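Laundry corner > Top loader lint filter, how often do you really clean it?

Started by rustypeg
September 2025

rustypeg wrote:
So we moved in May and the washer came with the place, a black top loader, shiny as a piano and it shows every fingerprint. I've had front loaders my whole adult life and had no idea there was a lint filter sitting inside the drum until my dark towels started coming out with gray fuzz all over them. Cleaned it once, fuzz got better, two weeks later it's back. Is this an every-load thing? Every month? My mother in law says never, but her towels are not great either.

Stemley_Jo wrote:
Every load if you have pets, every third or fourth load if you don't. Rinse it under the tap, rub it with an old toothbrush, snap it back in. Takes me 60 seconds. And leave the lid up afterward so the drum can dry out!

Ka-ming Chang wrote:
Disagree on rinsing. If you let it dry first the lint peels off in one sheet, and you don't send it all down the sink. I keep a small trash can next to the washer for exactly this.

rustypeg wrote:
No pets, two kids, lots of fleece. I'll try the dry peel. Next question while I have you all – what do you do with the laundry that's waiting? My washer is jammed in near a big square pillar so there's no room for a proper hamper. Right now I use a white fabric bag on a low seat or stand by the pillar, and it gets fat and round by Wednesday and everybody walks into it. Long-handled stuff ends up in the same spot too.

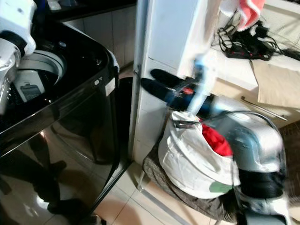 zetholm_fan replied that a bag left sitting there is asking for trouble anyway, damp things at the bottom go sour and you don't find them till the weekend. Get a hook and hang it.

rustypeg wrote:
Hang it on what though? The pillar is solid, I'd have to drill and we rent.

zetholm_fan wrote:
Over-the-door hook. Mine was 9 bucks and holds a full load of jeans. You must have a door somewhere.

Stemley_Jo wrote:
I don't love hanging bags, they swing and the kids treat them like punching bags. If floor space is the problem I'd get something narrow with stiff sides. Measure first! I bought one that was an inch too wide and it lives in the garage now.

Ka-ming Chang wrote:
Keep the bag, just run smaller loads more often. A bag that's never full is never in the way. Also wash reds on their own, especially new ones. I lost a whole set of pillowcases that way.

zetholm_fan wrote:
More loads means more water and more lint though, so we're back to the filter question lol. I do two big ones a week, and that's for four people.

rustypeg wrote:
Okay, plan: dry peel after every third load, lid up, and I'm going to look at the back of the bathroom door tonight. The red stuff gets its own wash. Does anyone know if you can buy a spare filter? One of the clips on mine feels a bit loose.

Stemley_Jo wrote:
You can, search by the model number on the washer's label. Get two while you're at it, the clips always go first.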